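Home News Community Schools Opinion Contact

Old block bins find a second life in Bralldale's new play library

Reading time: 7 minutes

BRALLDALE – If you grew up anywhere near Kastwood Street, there is a fair chance you once sat on a cold floor with a pile of building blocks and no particular plan. This month a new crop of children gets the same chance, because the Bralldale Play Library has opened its doors in the former Marchetti hardware store, and the very first thing to go on the shelves was blocks.

The library works the way a book library does, only noisier. Families sign up for a card, pick out a toy or a game or a set of something, take it home for three weeks and bring it back for the next household. Membership costs nothing for anyone living in Bralldale or Kastwood, and families from farther out can join for two dollars a visit, paid at the front counter where Marchetti's used to cut keys. (The key hooks are still on the wall, and they now hold the membership cards, which is a nice touch if you remember the place as it was.)

The collection opened with 319 items. Puzzles make up a good share of it, along with board games, dress-up clothes, a shelf of wooden trains, and a rather grand dollhouse that is too big to leave the building but may be played with on the premises for as long as your patience holds out. There are also rhythm instruments, which the library lends out in soft cloth bags, and which we suspect some parents will be very quick to return.

Still, it is the blocks that people have been asking about, and the block corner is where most visitors ended up on opening morning. It sits at the back of the store, past the old paint counter, where the light comes in from the alley side and the floor is level enough to build on. A long rug covers most of it. There is a low bench for grown-ups along one wall, and it filled up fast, with a line of coats at one end and a line of coffee cups at the other.

Much of the block collection came from the Ornach Nursery School, which closed its Mill Lane building in February and moved in with the elementary school across town. The nursery had more blocks than it could find room for in the new classrooms, and some of those sets go back to the years when the school first opened. They were well loved and it shows. Corners have gone round, paint has thinned where small hands held on, and there is hardly a set among them that has every piece it started with.

That last point took a good deal of sorting out, and the sorting is really why the library opened a few weeks later than planned. The blocks arrived all mixed together, in cartons, tote bags and one pillowcase, and they had to be spread out on tables in the front room and matched up by size and by color. It was slow work and, by every account, pleasant work. People dropped in on their lunch hour to do a bit. Children who came along to help did some sorting and a great deal of building, so that every evening a few towers had to be taken down again before the next day's work could begin.

In the end, 21 full lending sets came out of it, each one with a cloth bag and a card listing what ought to be inside. The bigger sets are meant for children who already like to build high, and the smaller ones for toddlers who mainly like to knock things over. Whatever was left after that, the odd pieces and the ones without enough brothers and sisters to make a set, stayed behind for everybody to use in the block corner.

Those loose pieces live in open bins, and the bins have turned out to be popular in their own right. Anyone can reach in and help themselves, and nothing has to be signed for. The library had looked at new plastic tubs with lids, but lids get lost and stepped on, and it was felt that a child who can see the blocks is a good deal more likely to play with them. Metal was the sturdier choice, and scuffs were never going to be a worry in a room full of four-year-olds.
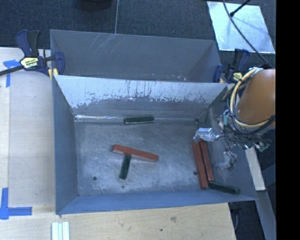

The red and green blocks are a case in point. There are long red ones and shorter dark green ones, and because the two lengths don't match, they tend to send a builder off in directions that a tidy set never would. A wall made of them comes out stepped along the top. A bridge needs a little thought about which color goes underneath. One grandmother on the bench told us her grandson had spent most of the morning laying greens under reds to see how far a red would stick out before it tipped, and that he had strong opinions on the matter by lunchtime.

Cleaning is the question parents ask most often, and the library has a plain answer to it. Lending sets are wiped down when they come back and left out to dry before they go on the shelf. The blocks in the corner get the same treatment at the end of each week, and the bins are emptied and wiped while the blocks are out of them. Anything cracked or splintered goes into a box under the counter to be sanded or retired. Parents who spot a bad one are asked to hand it in at the counter, please, and not to drop it back in with the others.

Getting the building ready was its own long story. The hardware store had stood empty since Marchetti's moved out to the highway, and the back room needed a new ceiling and a fair amount of scrubbing. Most of the shelving was already there and only had to be lowered so that a child could see what was on it. The tall shelves that once held paint cans now hold puzzles, lying flat, with the hardest ones at the top. The nail bins by the front window were too good to throw away, and they are full of finger puppets.

Over 70 families signed up in the first week, which was more than the library had cards printed for, and a few people went home with their names written on the back of an old Marchetti's receipt until the proper ones arrived. Those receipts are perfectly good, we are told, and a couple of families have asked whether they can keep them.

The library is open each weekday afternoon from 2 until 6, and on weekend mornings from 9. The block corner keeps the same hours. There is no need to be a member to come in and build, though children under eight should have an adult with them, and everyone is asked to leave their shoes on the rack by the rug. Strollers can be parked inside the front door, where there is a good deal of room now that the lawn mowers are gone.

Donations are welcome, with a few limits. The library can take puzzles if all the pieces are there, board games if most of them are, and blocks in any number and any condition short of broken. It can't take stuffed animals or anything that plugs into the wall. Bags may be left at the side door on the alley during opening hours, and it helps very much if you tape a note to the bag saying what is in it.

Later in the spring there will be a building afternoon for older children, with all the bins brought out to the middle of the floor and the rug rolled back to make room. The plan is to run one long structure from the paint counter to the front window and leave it standing overnight, so that people walking down Kastwood Street in the evening can have a look at it through the glass. Sign-up sheets for that will be on the counter, next to the card hooks, as soon as a date is settled.

Recent in Community

Kastwood footbridge to close for repainting
Ornach Nursery School settles into its new classrooms
Seed swap returns to the Bralldale grange hall
What to do with a jigsaw that is missing one piece
Summer swim lessons: how to get on the list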